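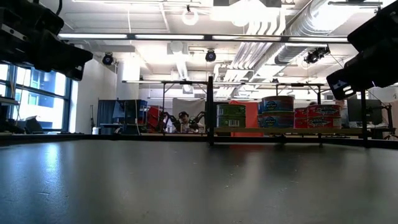
Canned goods shelving

Canned goods shelving is the sorting and stacking of tinned food on a shelf, in a home pantry, a store or a food bank. Also called can facing, when the labels are turned to the front. Mostly done by hand, with low narrow shelves for fish and other small tins, deeper ones for soup and fruit.

Grouping

Usual method is by label color or by contents. Green with green, blue tuna cans together, red fish cans in their own group. Color is quicker, contents is safer, as two brands may use the same red. In Sumbridge, where the town pantry keeps 1,126 cans on its list, both are used: contents first, then color inside each group.

Stacking

Flat wide tins stack best. Most home guides stop at 2 high for tuna and other short cans, a few allow three against a wall. A wide can should never sit on a narrower one. Small cans often stand alone at the end of a group. An upper can set slightly off center is common and does no harm on a still shelf, but should be squared up before the next one goes on.

Stacking rims, where the base of one can sits inside the lid edge of another, are found on many newer cans but not all. Pull-tab lids can get in the way if the tab is bent up.

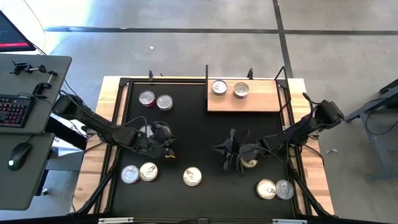 Lids and sorting from above

Before shelving, cans are often spread out on a table or mat. Seen from above the labels are mostly hidden and the lids have to do the work. Silver and gold-toned lids are the usual two. The tone is a lacquer or coating and is not a reliable guide to contents, altho some packers keep to one color per product. Pull tab or plain is a better first split for kitchens short of a can opener.

Cans still on the table when the shelf is full go to a second board or back in the box.

Rotation

Oldest to the front, new stock behind. Dates are checked at the time of shelving, dented or swollen cans taken out. The Sumbridge pantry does its check every Wednesday, 6 shelves at a time. The Prillik system, used in some smaller stores, puts a paper dot on the lid for each month insted of reading dates.

See also

Pantry
Food bank
Tin can
Stock rotation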